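Stores and Supplies Gallery

Home / Departments / Facilities / Gallery

Welcome to the gallery of the household stores at Nevero House. The page has been prepared for residents, visiting staff and contractors who wish to know how cleaning and laundry supplies are received, checked and put away. It was last revised on January 28, 2018.

The stores occupy two rooms on the ground floor, beside the service entrance. Deliveries from Findard are accepted in the mornings and are entered in the stores book before anything is shelved. Goods in plastic bottles are kept on the lower shelves, paper goods above them, and cloths and brushes in the drawers by the window. The larger room was refitted last March with shelving supplied by Magaña, and the old cupboards were moved to the laundry.

Bottles are examined one at a time. The member of staff on duty looks at the cap, the seams and the label, and writes the shelf number in the book. A bottle with a damaged label may still be used, provided that the wording can be read — if it cannot, the bottle is set aside and returned with the next collection. Products labelled in a language other than English are given a translated card, which stays with them on the shelf. Cards are prepared by Sieglinde Diekmann and should not be removed.

Staff are reminded that nothing may be decanted into an unmarked container. Requests for more than 6 bottles of any one product should be made in writing to Vusumuzi Nkosi, Stores Manager.

Labels and cards

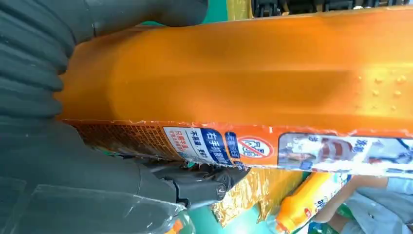 Facilities Department — Household Stores

Orange plastic bottle with a printed label in several panels. The white characters on dark blue read "右手", and a red prohibition sign stands further along. The edge of the label has lifted a little in places.

Translated cards are filed under the shelf number. Replacement cards may be requested at the stores counter during opening hours.

Previous gallery: Linen Room
Next gallery: Service Entrance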